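The toast problem is mostly a planning problem 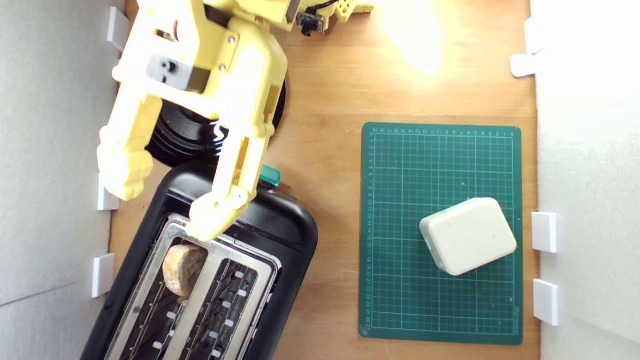

The yellow arm over the toaster, bread in one slot.

Hywel Griffiths sent me the Deltamero planner in July with a note saying it would "just work" on a cheap arm. I have now given it more evenings than it deserves.

The release notes are proud of 1,153 passing tests. I read through a fair few of them on Tuesday, and most check that the code agrees with itself. A planner can return a perfectly valid path to a pose that is no use to anyone, and the test stays green.

My complaint is with how it treats the slot. The goal is a single point with a tolerance round it, the same in every direction. A toaster slot is long and narrow, so you can be generous along it and must be very fussy across it. Turn the toaster to an angle and the tolerance doesn't turn with it. I asked Tuva Midtbø whether I'd missed a setting. She said there were 28 settings and none of them did that.

Perception gets the blame on the forum, as usual. Perhaps – but I typed the slot position in by hand, took the camera out of the loop, and got the same silly approach angles.

Josphat Odera thinks version 2 will fix it. I'll believe that when I see the goal written as a region with its own axes. Until then I'm keeping my own ugly script.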